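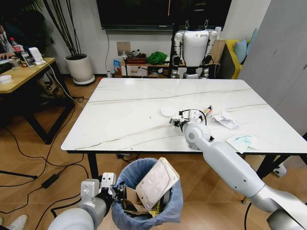
Raelene Paewai wrote in to ask if the Allport sorting plant still lets people walk the upper gallery, and whether it smells. Yes to both, though the smell stays mostly by the loading doors.

I went in April for the open day. Tours left every hour from the weigh station, with 60 places on each, and mine was full. You get a vest and a paper map, and the guide, Saskia Whitelaw, talks through a headset that cuts out near the balers.

Trucks tip onto a concrete floor at the north end. A loader pushes the pile onto a belt, and the first drum shakes out glass and grit. After that come the magnets, then the paper screens. Whitelaw said 2,193 tons came through last year, and that most stoppages are caused by garden hose and plastic bags. A coil of hose had been hung on the rail for people to look at. 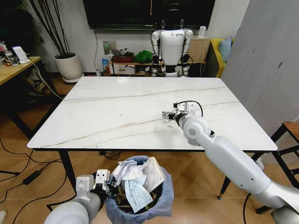 2 min read · 4 comments

The baling hall is the loudest part. Cardboard bales go out on flatbeds to a mill at Nakar, and aluminum goes to Ramis. Small items such as bottle caps drop through the screens with the glass – the plant asks people to leave caps on the bottle.

Lunch was soup and rolls in the staff canteen. Parking is on Baxter Road, a ten-minute walk on gravel, so wear closed shoes. They won't let you onto the gallery in sandals.

Shares: 60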